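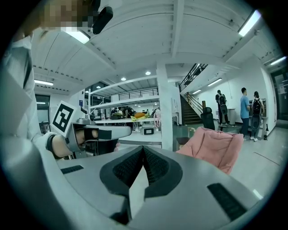
Ein Freitag in der Halle, zwischen Treppe und Regal.

Kadir Erdem hatte in seinem Leben schon sehr viele Decken zusammengelegt, in der Wäscherei seiner Tante, im Wohnheim, später für zwei Kinder, die im Schlaf strampelten, und er hätte nie gedacht, dass ihn einmal jemand dafür bezahlen würde, es langsam zu tun. Aber genau das stand in seinem Vertrag mit der Firma Vollard, wenn auch in feineren Worten: Er sollte die Arbeit mit dem Greifer in der Hand vormachen, ruhig und immer wieder, damit Raju es irgendwann lernte.

Raju war die Maschine. Sie wohnte, wie Kadir es nannte, im Nebenraum und konnte bislang Becher hinstellen und Schubladen schließen, beides recht ordentlich. Mit Stoff tat sie sich schwer.

»Ein Becher bleibt ein Becher«, sagte Ajith Suvarna, der für die Auswertung zuständig war und beim Reden gern an seinem Tee vorbeischaute, als stünde dahinter etwas geschrieben. »Eine Decke ist jedes Mal eine andere Decke.«

»Meine Tante hat immer gesagt, man muss die Ecken rufen, dann kommen sie.«

»Wie ruft man eine Ecke?«

Darauf wusste Kadir keine Antwort, und er dachte den ganzen Vormittag darüber nach, während oben die Leuchtröhren brannten und hinten bei der Wand leise geredet wurde. Man schüttelte doch einfach ein wenig, man spürte, wo der Stoff schwerer hing, und dann hatte man die Ecke schon in der Hand, ohne sie gesucht zu haben. Mit dem Greifer spürte man davon nur die Hälfte. Man musste hinschauen und warten, und manchmal musste man loslassen, obwohl man meinte, gut gegriffen zu haben.

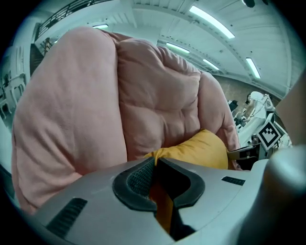
Die rosa Steppdecke mochte er trotzdem am liebsten. Sie war gutmütig, fand er, sie bauschte sich auf und ließ sich wieder drücken, und sie erinnerte ihn an das Gästebett in Trutoretti, wo er als Junge die Sommer verbracht hatte und wo es abends nach Seife roch. Das Gelbe dagegen konnte er nicht leiden. Es geriet ihm immer dorthin, wo er gerade zupacken wollte.

»2.771 Versuche«, las Ajith nach der Mittagspause von seinem Zettel ab. »Bei 2.000 wollte Vollard eigentlich schon etwas sehen.«

»Und was sieht man?«

»Raju hebt sie an. In einem von 20 Fällen legt er sie sogar so hin, dass ich sagen würde, gut, da hat sich einer Mühe gegeben.«

Kadir lachte, aber es freute ihn mehr, als er zugeben wollte. Im Dezember sollte Raju im Hotel Rorkedano ein Bett machen, ein einziges, vor Leuten mit Namensschildern, und Kadir hatte sich schon gefragt, ob er dafür ein Hemd bügeln musste.

»Hast du Angst, dass er es kann?«, fragte Ajith.

»Ich habe Angst, dass er es so macht wie ich«, sagte Kadir. »Meine Frau legt hinterher immer alles noch einmal neu.«

Dann stellte Ajith den Tee beiseite, und Kadir nahm den Greifer wieder auf und suchte die erste Ecke.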